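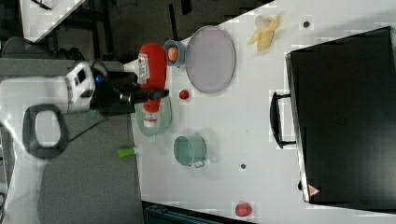

Red squeeze bottle on the green plate, purple plate next to it.

Notebook | Entries | Dye log | Kiln | Search

09/10/2026
Sylvie Lévesque

Madder day! I've been waiting since August for this root to finish drying and it finally went in the pot. The Clovcombe batch, dug from the bed behind the old shed, three years in the ground, snapped clean when I bent it. Chopped it small with the secateurs (my hands are still orange) and ground half of it in the coffee mill.

Wool is the Mosoti two-ply, 100 g skeins, scoured last week and mordanted with alum at the usual strength. Left one skein unmordanted for comparison, tagged with a knot in the tie.

Bath A – 500 g chopped root, soaked overnight in rainwater. Brought up slowly on the small ring. I want it never over 70, the browns come out above that and then you have a very nice brick color and no red at all. Held it there for two hours, stirring when I remembered.

Bath B – same weight, ground root, tap water with a spoonful of chalk. Let this one get away from me while I was on the phone with Rirnby about the missing alum order. Probe said 82 when I got back. Pulled it off the heat right away and dropped the lid beside the pot instead of on it, so it fell fairly fast.

And now the annoying part, which is that B is gorgeous. Really deep, a true tomato red with hardly any brown in it, much stronger than A. A is a soft coral, pretty, but I was hoping for more. So either the chalk is doing far more work than I gave it credit for or the grinding is. Should have changed one thing at a time. I know, I know.

Unmordanted skein from A: pale apricot, rinsed down to almost nothing. As expected.

Second dip in the A bath went in after lunch and came out a pinkish peach that I like more than the first. Keeping that one for the Raveo sample cards if there's enough yardage. Third dip still in there, cooling overnight with the lid on.

Things to try next:
ground root, rainwater, no chalk
chopped root, tap water, chalk
B again but kept low the whole way, to see if the red moves at all

Only 50 g of ground root left so these will have to be mini skeins. Fine by me, I can run them in jars in the big water bath and keep them all at the same temperature, and the jars look fantastic lined up in the window.

pH strips have gone soft, the tub was left open. Need new ones before the chalk tests or the numbers are worthless. Also the good thermometer reads two degrees under the probe in boiling water, so I've put tape on it. Please use the probe until I've sorted it out!

Spent root from B is on the drying rack, don't throw it away. There's plenty of color in it still and I want to try it on the silk scraps. Rinse water ran pink through four changes, then clear. Skeins are hanging on the back rail out of the sun, tags facing the wall.

Rirnby say the alum is on its way.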